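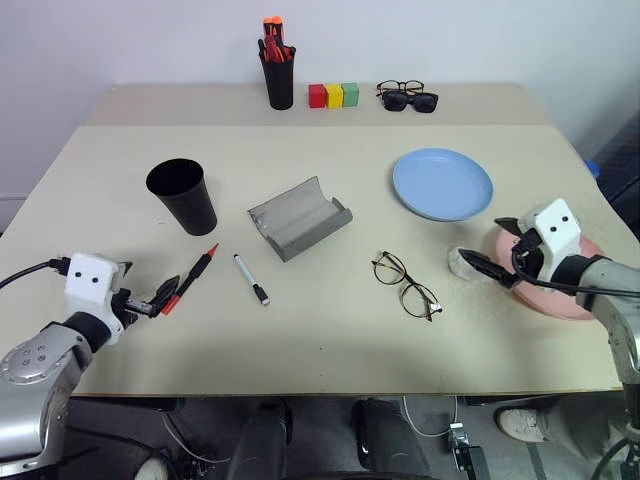

Kemeys Work Table, beige

The Kemeys is a large table for people who like to have many things near the hand. You can write on it, sort small parts, make models with the children or simply eat lunch. The top is beige, a quiet color that goes well with a pale wall and does not tire the eyes after a long afternoon.

We advise to put the far edge to the wall. Tall things stand best at the back: a cup with scissors and pens, your glasses, the small objects which you do not need every minute. In this way the front stays free for the work. If you often lose your markers, a second cup at the left side is a good habit, and a gray holder in the middle can be reached from both sides.

The table comes in one box with the legs, the screws and a key. Two persons can put it together in one evening - please do not tighten the screws fully before all legs are in place. The maximum load is 400 pounds, spread over the whole top.

Care: wipe with a soft damp cloth. Fresh marker lines usually go away with a little mild soap. Please do not use steel wool or strong cleaners.

Cups, plates and holders are not included. You find them in our Corkano series.

Article number: 2102
Price: 551 dollars
Delivery: 21 days after the order
Maker: Nokolen, Skukance workshop

The same table with a drawer will be available from September. The price is not fixed yet - write to us if you wish to get a message when it arrives.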